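Filia Long-Handled Bulb Planter: One Season In

I bought the Filia bulb planter in August, which is when people who plan ahead buy bulb planters. I do not plan ahead. I was in Landmont Garden Supply for a hose washer, the planter was on the rack by the register, and I have a weak character around anything with a step bar.

For anyone who has never needed one, a bulb planter is a tube on a stick. You push the tube into the ground, pull it up with a plug of dirt inside, drop a bulb in the hole, and knock the plug back on top. The short ones are cheap and make you kneel. The long ones cost more and let you stand, and the Filia is a long one, with a T-shaped grip and a bar across the top of the tube for your foot.

It replaced a Gamix, which I had for 3 years and disliked for most of them. The Gamix had a hinged jaw that was supposed to let go of the dirt when you squeezed a lever in the grip. In sandy soil it let go before you squeezed. In clay it held on like a dog with a sock, and I spent more time poking it with a stick than planting. The lever cable went in the end, and I did not send flowers.

The Filia has no jaw, no lever and no cable. The tube is slightly wider at the top than at the cutting edge, so each new plug shoves the last one up and out. This sounded to me like the kind of thing a company says after firing the person who designed the lever, but it works. You stamp, you lift, and by the next hole the old plug has tumbled out near your boot. You do have to go back and put the dirt where it belongs, and by the end of a row it takes some guessing to know which plug came from where.

My soil is clay with gravel in it, left behind by whoever built the house. After a good rain the planter goes in with one firm step. After a dry week it goes in with several steps, a hop, and language. I hit a proper rock twice and the cutting edge picked up a small dent each time, neither of which seems to bother it. The step bar is wide enough for a work boot, but only on one side of the handle, so left-footed people should try it in the store first.

Depth is my main complaint. The marks on the tube are painted on, in white, and the paint started to come off on the first afternoon. By the end of the first bed I had the deepest mark and a suggestion of the others. A groove cut in the metal would have lasted as long as the tool. I have since wrapped electrical tape at daffodil depth, and the tape is outlasting the paint by a wide margin. Small bulbs are a poor match in any case. For crocuses the hole is far too wide and you feel silly, like you're digging a well for a pea.

The grip is foam over steel. It's comfortable now and I give it two winters. Landmont carries replacement grips for Baxter spades that look to be the same size, and I will report back when I've ruined one trying to get it on.

Weight is fair. It's heavier than the Gamix, and I felt it in my shoulders by late afternoon, but the weight does some of the work for you going down. Cleaning is a matter of running a hose through the tube, and a bottle brush helps with clay. Leave it overnight with mud inside and you'll be chipping out a brick in the morning. I have done this more often than I'd like to put in writing.

Storage is the other thing to think about before buying any long-handled tool. The Filia has no hanging hole. It leans badly, too, with the T-grip sliding along the wall until it finds something to knock over, and what it finds is usually the rake. I already had more handles than hooks.
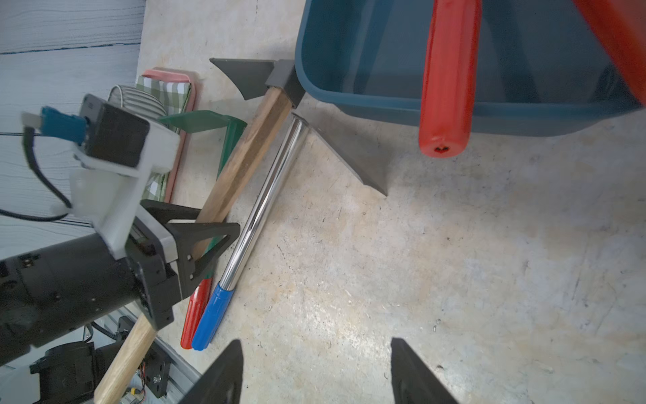
Long handles on the concrete, with the blue tub at upper right.

I looked at the Baxter planter as well, and used a neighbor's for a morning. The Baxter is lighter, has depth marks stamped into the tube, and hangs on a nail like a civilized object. It also has a narrow tube that packs solid in my clay after every few holes, and then you're back to the stick. If your soil is loose and you keep a tidy wall, buy the Baxter. The people I know with loose soil and tidy walls have probably bought it already.

The instructions for the Filia are a single folded sheet that tells you to wear gloves, wear shoes, and not use the planter as a pry bar. I used it as a pry bar once, on a stump root. The root won and the handle was fine, so there's your durability test.

Good points: clears itself, strong handle, nothing in it to snap.
Bad points: painted depth marks, no hanging hole, step bar on one side only.

I'd buy it again, and I'd bring my own tape.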